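Holding Time of Crushed Ice in Two Sizes of Clear Plastic Cup

Maxine Rakena and Luuk Koster
Food Service Operations, term project

1. Purpose

The student cafe at Rakow Hall sells iced tea in two cup sizes. Staff fill the cups with crushed ice before the lunch line opens and pour when a drink is ordered. The cafe manager asked how long a filled cup can stand before it has to be topped up. We measured meltwater at fixed times for both sizes and compared the results with the current practice of topping up whenever a cup looks low.

2. Materials

Crushed ice came from the Sovell machine in the back kitchen. Cups were weighed on a Vondráček bench scale. Meltwater was poured through a strainer into a graduated cylinder marked every 2 ml. The room thermostat was left at its usual setting and the door was kept closed during each run. 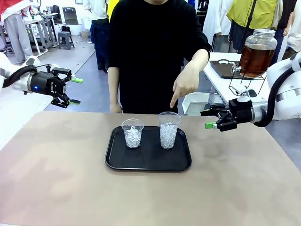
Fill level was the hardest variable to control. Crushed ice settles when the cup is moved, and a scoop that looks level at the machine can sit well below the rim by the time it gets to the table. In our setup the cups stand close together toward the back of a black tray with a raised rim, the shorter one on the left with a low mound of ice and the taller one on the right packed nearly to the brim. We kept this difference on purpose, as it matches how the cafe fills the two sizes. It also means that our results describe a cup and its usual fill together, and the effect of cup shape alone cannot be taken from them.

3. Procedure

Each cup was weighed empty, filled, and weighed again. Meltwater was drained and measured after 20 minutes and again after 50 minutes. Drained water was not returned to the cup. Tea was left out of the timed runs. A run was thrown out if a cup was bumped or if filling was interrupted.

4. Results

The small cup lost a larger share of its ice at both readings. At 20 minutes the difference between sizes was small and fell within the spread of repeated runs. At 50 minutes it was clear in every run we kept. Ice in the tall cup had also sunk away from the rim by then, so it looked low even though most of the ice by weight was still there.

5. Discussion

Looks are a poor guide for the tall cup. We suggest topping up the small size at 20 minutes and leaving the tall size until 50. The runs in March were done in a cooler room and were left out of the comparison.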